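How I get a big sheet flat on a big bed (without climbing all over it)

Posted by Kaisu Niskanen

I grew up in a house where beds were made before breakfast, and I rebelled against that for years. Then I bought a proper big bed and found I couldn't stand getting into a rumpled one! So I've been fiddling with my method since January, and my friend Reijo Halonen (who irons tea towels, bless him) has corrected me on most of it.

What you need

A fitted or flat sheet with plenty of spare at the sides. Mine is a Mirine cotton one, 400 thread count, which creases like mad but feels lovely. A couple of clips if your sheet likes to creep. A spray bottle of plain water.

Step 1: Clear the bed

Everything off, and I mean the phone, the soft toys, the jumper you were going to put away on Sunday. I used to work round them and always ended up with a lump in the middle. Put it all on a chair.

Step 2: Shake and drop

Stand at the foot, hold two corners and give the sheet one big flap so the air gets under it. Let it come down by itself. Don't start tugging yet. If it lands wonky, pick it up and flap again, it's quicker than dragging it across.

Step 3: Far side first

Do the side against the wall while the rest is still slack. I slide my hand down flat between wall and mattress and push the edge in, going along a bit at a time. Reijo leaves 12 inches of spare on this side and I've come round to that. Clip the top corner now if you're using clips.

Step 4: Pull towards you

Go to the near side and pull from the middle of the edge, then each corner. Smooth with your whole forearm, wall to near side. Fingertips just push the creases somewhere else.

The sage green sheet, rumpled with things still on it, and smoothed out flat: 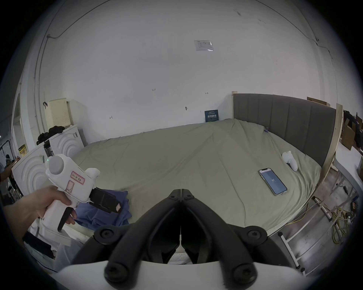
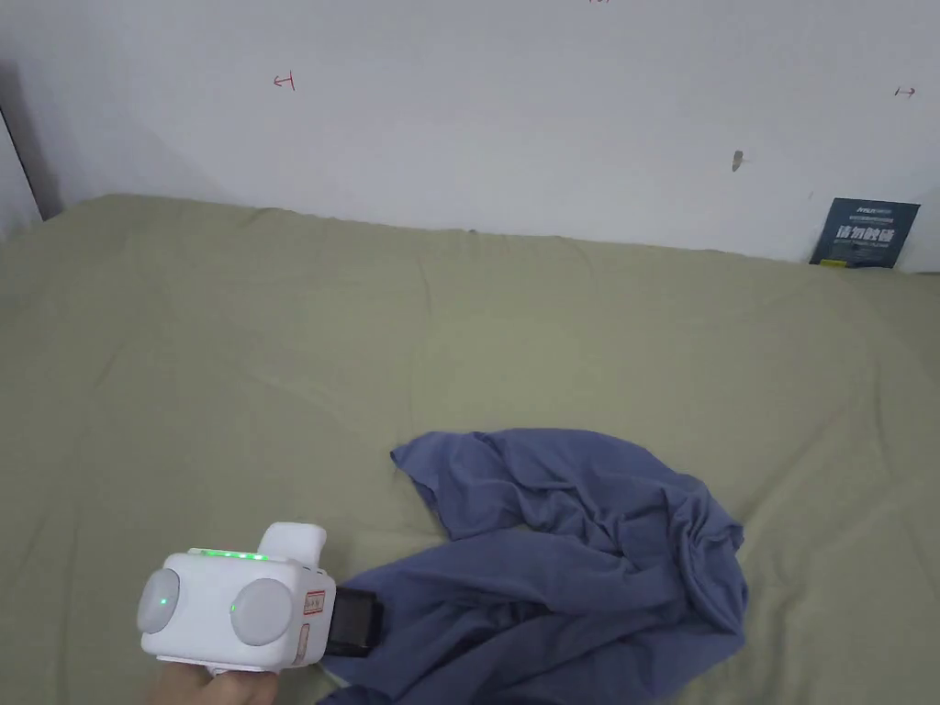
Step 5: Spray the stubborn bits

Some soft wrinkles will stay, mostly along the far edge and near the corners. A light mist, a stroke with the palm, and leave it for 12 minutes before the duvet goes on. I make tea. If you've got a Curkance steamer like Reijo's you can skip the bottle, but mine came from the pound shop and does the job.

Next time I'll have a go at duvet covers, which I still do by crawling inside them.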